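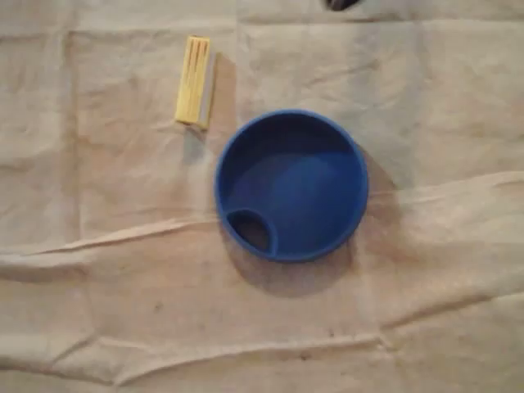 Gelber Block und blaues, rundes Teil auf beigem Tuch

Häufige Fragen zum Filmabend »Citberg«

Stand: 2024-05-09

Was wird gezeigt?
Der Spielfilm »Citberg« von Duyên Lý, vorab der Kurzfilm »Mägi«. Beide laufen im Original mit deutschen Untertiteln. Eine synchronisierte Fassung gibt es nicht.

Wann und wo?
Im Juli an zwei Abenden im Kino Flunside, Saal 2. Die genauen Termine stehen im Kalender auf der Startseite. Einlass ist jeweils eine halbe Stunde vor Beginn.

Wie lange dauert der Abend?
Der Hauptfilm hat 86 Minuten. Mit Kurzfilm und Gespräch sollten Sie mit knapp drei Stunden rechnen.
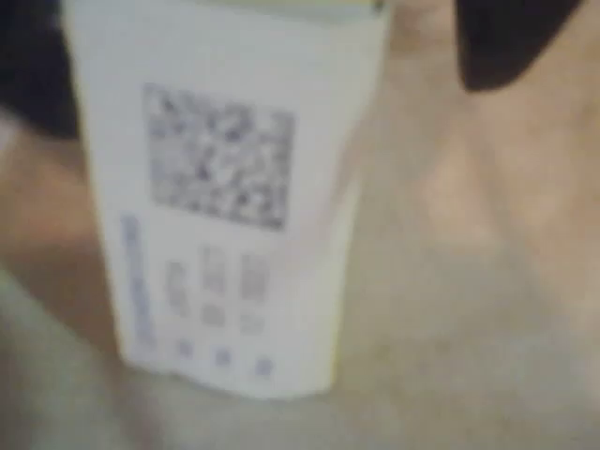

Kommt Duyên Lý persönlich?
Ja, am ersten Abend. Das Gespräch findet nach dem Hauptfilm auf Deutsch statt. Autogramme gibt es danach im Foyer, Fotos bitte nur ohne Blitz.

Wer spielt die Hauptrolle?
Das geben Verleih und Regie bis zur Premiere nicht bekannt. Anfragen dazu können wir nicht beantworten.

Wie komme ich an Karten?
Online oder an der Kinokasse. Der Saal hat rund 50 Plätze, Reservierungen per Telefon nehmen wir nicht an. Bereits gekaufte Karten können bis zum Vortag zurückgegeben werden. 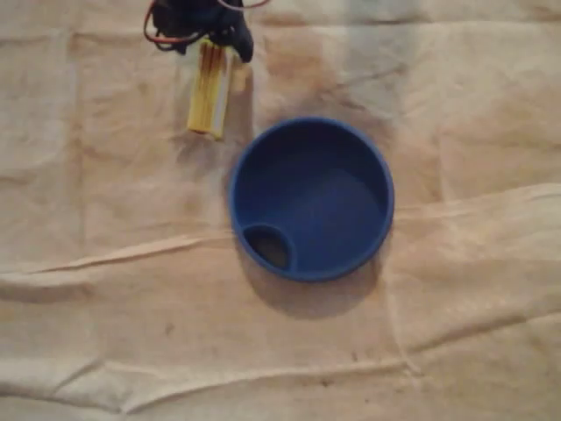 Für Kinder gibt es am zweiten Nachmittag einen Trickfilmkurs mit dem Studio Cleltlow. Gearbeitet wird im Legetrick, also mit Gegenständen, die von oben aufgenommen und Bild für Bild verschoben werden. Mitbringen können die Kinder einfache Dinge von zu Hause, etwa eine runde blaue Schale wie auf dem Foto. Glas und Zerbrechliches bitte nicht. Der Kurs ist ab acht Jahren geeignet und kostet nichts, eine Anmeldung ist nötig.

Ist der Saal barrierefrei?
Ja. Zwei Rollstuhlplätze befinden sich in der ersten Reihe, der Zugang erfolgt über den Hof. Bitte melden Sie sich vorher an der Kasse.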